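The Blue Shirt

Cakovon paid by the shirt, and the target was 400 by the end of December. She had done 157.

She worked in the spare bedroom, mornings, before the light got too strong. 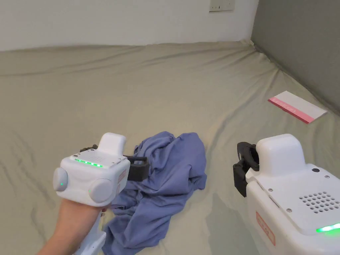 The machines were supposed to learn from this. Peltance already had one that could stack towels, and a laundry in the next town had bought it and sent it back. Towels had four corners. A shirt dropped in a heap, like the blue one on the bed, had no corners anyone could point to. She found its hem by feel and memory, and she doubted either one was being recorded.

At ten she stopped for coffee and read the worker page again.

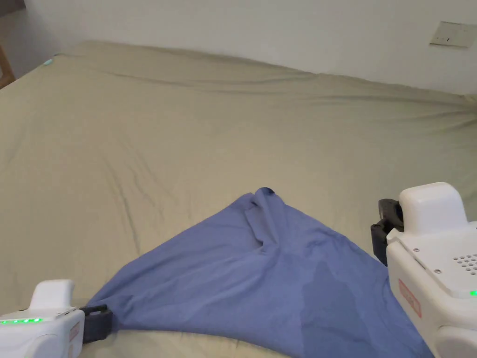
Can a machine fold a shirt yet?

Some can, slowly, if the shirt is laid flat first and a person is standing by.

She liked that answer. It sounded like it had been written by someone who did laundry. Cellgate's page said the problem was solved, and Cellgate was still hiring folders.

Her mother had pressed shirts at Hồ Cleaners, 300 on a busy shift, and never looked down. She had asked on the phone what would happen when the machine got good.

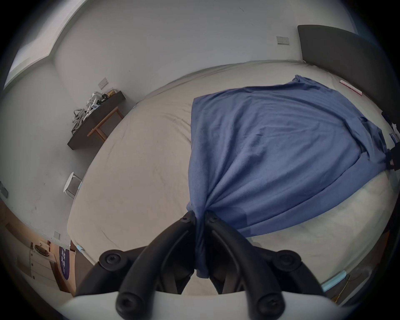
She had told her mother she would buy one, then, if it cost less than the car. Her mother said to wait for one that did buttons.

She put the cup in the sink and went back to number 158.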